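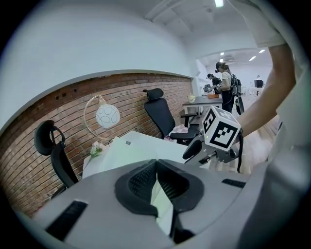 One reader of the first edition wrote to us that her Kuver dehumidifier stopped after a single night and the red lamp stayed on, and she asked why the tank must be pushed until it clicks. Her question is answered in step 4, and we have made this section longer than before.

3. Setting up the dehumidifier

3.1 Choosing the place

1. Put the unit on a flat and hard floor. A thick carpet can block the air inlet at the bottom.
2. Leave 44 cm free in front of the air outlet. Curtains must not hang over it.
3. Close the windows and the doors of the room. With an open window the unit will run all day and the humidity will stay the same.

Note: The unit should stand upright for 2 hours before you switch it on for the first time. If it was carried lying on its side, also wait this time.

3.2 Fitting the tank

4. Slide the empty tank into the back of the unit and push it with both hands until you hear a click. Without the click the float switch is not pressed, and the unit thinks that the tank is full.
5. Check that the float inside the tank moves up and down freely. Do not remove the float, even for cleaning.
6. Put the lid on the tank. The narrow side of the lid goes to the front.

3.3 First start

7. Connect the plug directly to a wall socket. Please do not use an extension lead.
8. Press the power button. The fan starts at once, but the compressor starts later – this delay is normal and protects the motor.
9. Choose the humidity with the arrow buttons. For a living room we advise to begin with the middle setting and to change it after a few days, if it is needed.

CAUTION: Always pull out the plug before you move the unit or open the filter cover. Do not pull on the cable.

3.4 Using the drain hose

If you do not want to empty the tank, you can connect the Plelari hose set (sold separately). The Hijazi hose set is for the older models and does not fit.

10. Switch off the unit and take out the tank.
11. Remove the rubber cap at the back and keep it. You will need it again when you return to the tank.
12. Screw the hose on by hand. It must go downwards all the way to the drain, with no loops.
13. Put the tank back until it clicks, also when the hose is used.

Note: In January, or in any cold month, do not lead the hose outside. The water can freeze in it and run back into the room.

For spare caps and filters write to the Tritdale service desk. The part numbers are printed inside the filter cover.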